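4.3 Checking the work area before a tube-handling run

Applies to Brerkard tabletop arms with parallel gripper. Read Section 4.2 first.

1. Stop the arm and confirm that the gripper is open and holds nothing.

2. Set the rack flat on the table, inside the taught area.

3. Load capped tubes only. Seat each tube upright.

4. Look for tubes lying outside the rack. Record the position of each one in the run log before starting a pick from the table.

CAUTION: Do not reach between the fingers while the arm is powered.

5. Check both camera views for lint, specks and wire ends. Wipe the table with a dry cloth if the run is to be used for calibration.

6. Inspect the finger pads. Replace both pads as a pair after 1,000 grasps, or sooner if the surface is torn.

7. Set approach speed to 15 percent for the first pick. Do not exceed 50 percent with filled tubes.

NOTE: A shadow under the gripper can be read as an object. If false detections continue, repeat the lighting procedure on page 84.

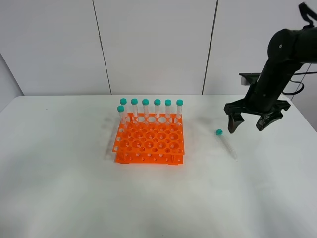
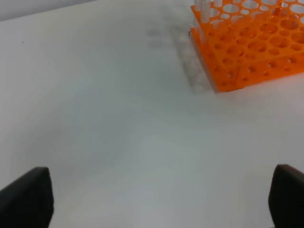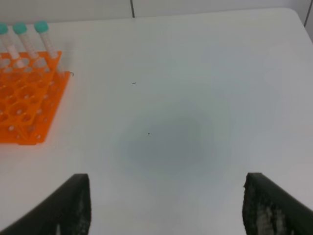 Figure 4-3. Work area with orange tube rack and open gripper: fixed view (first), gripper camera views (second and third).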